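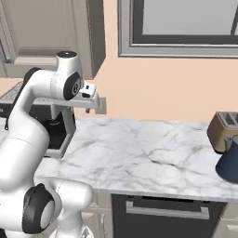
Six rows back at the Grorkholm opera

Music > Evenings out > Opera

I have now sat through a new opera about a lighthouse, and I would like it noted that I went willingly. I even paid. The Grorkholm company is touring "The Keeper's Daughter" by Elsa Midtbø, and on 21st May it reached our town hall, where the seats were designed by somebody who disliked both music and knees.

The plot is simple enough if you read the programme twice. A girl inherits a lighthouse and the light goes out. Various people sing at her about it, including a cormorant. The cormorant was Elsa Söderlund, and she was the best thing in it by some distance. She had almost 40 minutes on stage, most of it on one leg, and I never once worried about her top notes. I did worry about the leg.

Midtbø's score is scored for a small band of strings, two horns and a great deal of percussion. The first act has a long stretch where the violas do the fog. I like violas, and I like fog, but I had been up since five and the combination was unfair. The man next to me went under at the second foghorn and came back for the interval.

Ah yes, the interval. Wine in plastic cups, a queue for the ladies' down two flights of stairs, and a loud discussion behind me about whether the cormorant was a metaphor. (The programme says she is "the voice of the sea's patience". Make of that what you like.)

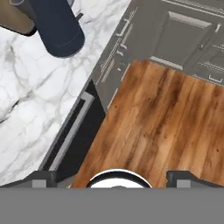
Marble, with veins.

The second act is much better. The girl climbs the lighthouse, which on a touring budget means a stepladder with a sheet round it, and sings a long, plain tune over nothing but a held note in the cellos. It lasts perhaps four minutes and I'd have gladly had it again. You could hear people stop unwrapping things. If Midtbø wants to write a whole evening of that, I'll bring my own cushion.

Then the chorus of shipping clerks came on and we had the comic number. It is a list of ports set as a patter song, and the words went by so fast that I caught only "Zarnport" and possibly "herring". There were surtitles, on a screen the size of a tea tray, hung behind a pillar. From row F I got the left half of every line.

A word for Softić in the pit, who conducted the whole thing from a music stand that was plainly sinking. By the end he was bent over it like a man looking for a contact lens. He kept everybody together all the same, even in the storm, when the thunder sheet came in a bar early and had to be waited for.

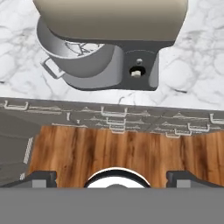 Should you go?

Yes, I think so. Go for Söderlund and the stepladder aria, and sit on the right-hand side. The tour carries on from here to Prulel, where I'm told the theatre has proper seats and a bar with glasses. I may go again, if only to find out what the clerks were on about.

Filed under: Nights at the opera, Grumbling, New music

Contact | © All grumbles my own | Back to top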